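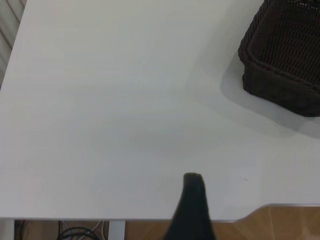
The Table Is the Easy Part

An interview with a kitchen-and-laundry roboticist at Kernonel

By the time I arrived, the engineer I had come to interview had been trying to get a robot to deal with a basket since breakfast. I had been led to expect a demonstration. What I got was a chair, a coffee and a long talk about baskets.

Kernonel works on household chores, on the theory that somebody eventually has to. The engineer, who agreed to talk on the condition that I leave names out of it ("my mother thinks I work on something important"), has spent most of a career teaching arms to pick things up, and a smaller part of it teaching them to put things down again. I asked which was harder.

"Putting down. Everyone films the picking up. You grab the cup, people clap, the video ends. Where did the cup go? Watch the next video, where somebody has cleaned the floor."

So I asked the question I had come with, the one every reader sends in. Can a machine do the chores yet?

"Which chore?"

Any chore.

"Then yes. You own a dishwasher, don't you?"

I do. I also load it, unload it, and argue with the rest of the household about the forks. The engineer conceded the point. The dishwasher is a wonderful robot, I was told, mainly for the reason that it makes you do all the hard bits. You sort, you scrape, you find the slot, you shut the door. It sprays water inside a box. "That was the deal for a hundred years. The machine gets the box and you get everything outside the box. What we're doing is opening the door and letting it look at the rest of the house. It does not like what it sees."

The current project is called Tirkby, and its ambitions are modest enough to be printed on a mug. Clear a table. Wipe it. Put back whatever lives there. The table in question is white and plain, with a bit of a step in its front edge, and a dark brown woven basket sits at one corner of it. A child could manage the job for a cookie. I said so.

"A child could manage it for a cookie after six years of full-time training with two supervisors," said the engineer. "Nobody puts that in the budget when they compare."

What is so hard about a basket? Nearly everything, by this account. A cardboard box has flat sides and tells you where it ends. Wicker is a lot of little holes with opinions. The rim gives when you squeeze it. The weave looks like one texture from across the table and like a different one up close. Then there is the shadow, which to a careless piece of software is a second, flatter basket that can't be lifted.

"We had a week in June when it was very interested in the shadow. Very gentle with it, too. Lovely grip. You could not fault the technique."

And the white table?

"White tables are restful for people. For a camera, there's nothing to hold on to. You move a few inches over plain white and it looks like you haven't moved. Then there's a speck, and it gets excited about the speck."

Is the speck a crumb or a scratch? I asked, looking for once like a man who knew something.

"That is the whole field, right there. If it's a crumb, you wipe it. If it's a scratch, you wipe it forever."

I wanted numbers, and was given some with visible reluctance. The team has recorded 3000 attempts at the table job, most of them with a person steering the arm. A good run takes 550 seconds. I asked how long it takes the engineer to do the same job by hand, and the answer was 60, "or the rest of the weekend, depending on who's asking me to do it."

Nine minutes and change for a table doesn't sound like the future. The engineer's defense is that the speed hardly matters if you aren't in the room. People will put up with a slow dishwasher because they've gone to bed. They would put up with a slow table-clearer on the same terms, provided they did not wake up to find the basket on the floor and the cat inside it. What people won't put up with is supervising. "If you have to stand there, it's a very expensive way to watch somebody else do a bad job. You can already get that for free from teenagers."

Shops and factories are further along, I was told, and for dull reasons. The shelf is where it was yesterday. Bolloleck, a parts packer that tried an earlier version of the arm, put tape on the floor and told its staff to leave things inside the tape, and they did. The arm has been dropping bags into cartons there quite happily. Try putting tape on the floor of a family kitchen.

"My family would move the tape," said the engineer.

I asked about the competition, Kováčik in particular, whose folding machine has been promised to the laundries twice. The reply was generous, in the way people are generous about rivals who have the same problems. Towels are fine. Shirts are coming. Fitted sheets are a matter for the clergy.

Then what should people at home expect, and when? There was a long pause here, during which the coffee was finished and a second one considered.

"Wiping, first. Flat things, wide open, nothing on them. Carrying a thing from one place to another place, if both places are always the same place. Tidying comes much later, and tidying is what everyone means. Tidying means knowing that the scissors go in the drawer and the letter from the bank goes under the fruit bowl until somebody is brave enough to open it. I don't know how to collect data on that."

Would the engineer have one at home, once it works?

"Of course. I hate clearing the table."

And in the meantime?

"In the meantime I've bought paper plates." We went to look for the second coffee. The sink in the Kernonel kitchen was full of mugs, and over it somebody had taped a handwritten sign asking people to please wash their own.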